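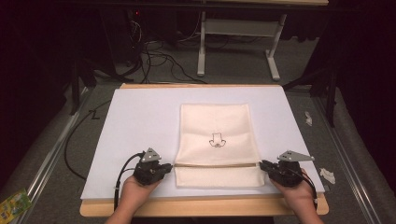

Both corners held, Tredura open day

Melquiades Becerra had run the linen room at the Tanguy for most of his working life, and he didn't like being given a sticker with his first name on it.

"Do you want to put it on your jacket?" asked the young woman at the door.

"No," he said, and put it in his pocket.

The hotel had sent him. Jacqueline Riviere, who managed the place and read things on airplanes, had come back from one of her trips talking about folding. Tredura was opening its workshop in Brestley to customers that afternoon, and she wanted somebody there who knew what a fold was. She would meet him inside. She was already inside when he got there, holding a paper cup and nodding at a man in a good sweater.

"Faizal Hutapea," said the man, and shook hands. "We're so glad to have people from the trade."

Melquiades looked past him for the robot. He had pictured something the height of a refrigerator, with elbows. What he got was a table with a white board on it, metal rails along the floor on either side, and a fellow standing at it with a gripper in each hand. The grippers were black and small, with short jaws, and wires ran down from them past the man's wrists. The man was folding a piece of cloth.

"Where's the machine?" said Melquiades.

"That's Ľubomír," said Hutapea.

"I mean the machine that folds."

"Ah. Well, Ľubomír folds, and the system learns from how he does it. The Jisimau unit gets trained on that. You'll see the unit in the second part of the program, at 4."

"So he's teaching it."

"In a way, yes."

"And who taught him?"

Hutapea laughed. Melquiades hadn't meant it as a joke, and he waited until the laughing was over.

They stood and watched. Ľubomír Baláž worked slowly, with his head bent, like a man eating crab. He brought the near end of the cloth up and over, let go, and looked at it. Then he flattened it out and started again. It was fair work. The edge wasn't true, but Melquiades had hired people who did worse. What bothered him was the pace. A girl in her first week would have had a stack by now, and she would have been telling you about her boyfriend the whole time.

"How many has he done?" he asked.

"Today? 439," said Hutapea, without looking it up. "We've got 2,855 good ones in the set so far. Good meaning we kept them."

"And the ones you didn't keep?"

"We learn from those too."

"But you didn't keep them."

Jacqueline touched his sleeve. She had a way of doing that in meetings.
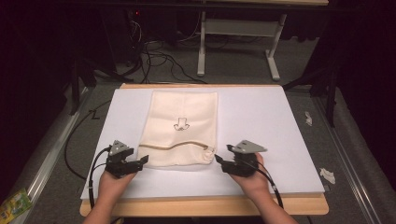
Melquiades had opinions about drawstrings, and he had given them to three different managers. The Tanguy had tried drawstring bags once, for guests' shoes, and the cords had come out of the wash wound around everything, napkins, bathrobes, the arm of the drum. He'd spent a whole May picking them apart with a crochet hook. So when he came around the side of the table and saw what the cloth was, he felt almost sorry for the fellow. It was a cream-colored bag with a little brown outline printed on the middle, a bell or maybe some kind of figure, and across the bottom of it a tan cord ran through the channel and sagged. The fabric had bunched up down there. One gripper was on each side of it, waiting. Any cord he'd ever met would do something different the next time you put it down.

"What does it do about the string?" he said.

Baláž looked up. He seemed pleased to be asked something. "You mean me or the robot?"

"Either one."

"I go beside it. If I pull too close, the mouth comes up and the whole thing walks. So I go to the side, and I wait a little." He moved the right gripper an inch to show him. "The robot, I don't know. Sometimes it waits also."

"Sometimes."

"It is getting better," said Baláž, in the voice people use about an aunt in the hospital.

A tall man named Jihad Chidiac came over then from the sales side and handed Jacqueline a folder. He talked about hours saved. He said the unit could run all night, and Melquiades asked who would be standing there all night to put the bags in front of it, and Chidiac said that was a very good question. He wrote it down. Melquiades watched him do it and saw that he wrote only the word "night."

The second part of the program was late. People ate cookies. When they were finally called through, the Jisimau unit turned out to have two arms and a great deal of cable, and it picked up a bag by one corner and held it in the air for a while, the way you might hold a thing you'd found in the sink. Then it laid it down and folded it once. The crowd clapped. Melquiades went up close and looked at the crease.

"Well?" said Jacqueline.

"It missed the string."

"But it folded it."

"It folded the part without the string."

In the car she asked whether he'd write her a page about it, pros and cons. He said he would. He found the sticker in his pocket and stuck it to the inside of the glove box, and then he asked her what they paid that fellow at the table.

She didn't know.

"Find out," he said. "He's careful. I could use him on the banquet linens."

Contact the author | Copyright, all rights reserved | Back to top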